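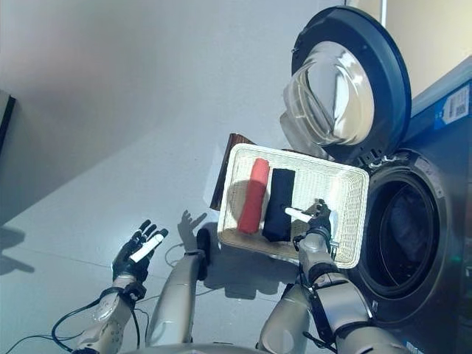

How to Line a Woven Basket With Fabric

A cloth liner keeps small things from slipping through the weave and stops rough ends from snagging yarn or knitwear. This method works for any round basket with fairly straight sides. Allow an evening for your first one.

What you need

Medium-weight cotton, washed and ironed
Matching thread
A soft tape measure
Paper for the pattern
Pins, chalk and scissors
Narrow ribbon or cord for the ties

I use plain quilting cotton. Linen looks good but frays a lot, so finish the edges before you start if you go that way.

Measure the basket

Measure across the inside of the base at its widest point. Then run the tape around the inside of the rim, and last measure the depth from rim to base. Write all three down. My basket is 25 cm across the base, and those are the numbers used below.

Cut the base

Draw a circle on paper the same size as the base, plus 1 cm all the way around for the seam. For mine that makes a circle 27 cm across. Pin it to the fabric and cut one piece.

Cut the side

The side is one long strip. For the length, take the rim measurement and add 2 cm. For the height, take the depth and add 8 cm, which gives you a cuff to fold over the outside plus the hems. If the rim is wider than the base, the strip will be too long for the circle at the bottom. Leave it that way for now and gather it later.

Sew it together

1. Fold the strip with right sides facing and sew the short ends together. Press the seam open.
2. Sew two rows of long stitches along the bottom edge, inside the seam allowance.
3. Fold the strip and the circle into quarters and mark each fold with chalk.
4. Match the marks, right sides together, and pin. Pull the long stitches until the strip fits the circle.
5. Sew around slowly with the strip on top – the gathers are easier to control that way. Zigzag the raw edge.
6. Turn the top edge under twice and stitch it down.

Handles and ties

If your basket has handles, put the liner in and mark where each one sits. Cut a slit in the cuff at each mark and bind the edges with a strip of the same cotton. Sew 4 lengths of ribbon to the cuff, one on each side of each slit, and tie them under the handles.

Washing

Take the liner out and wash it cold. Iron the cuff while it is still a little damp. Wicker can be wiped with a barely wet cloth – let it dry fully before the liner goes back in.

Pejman Mousavi
27 October 2024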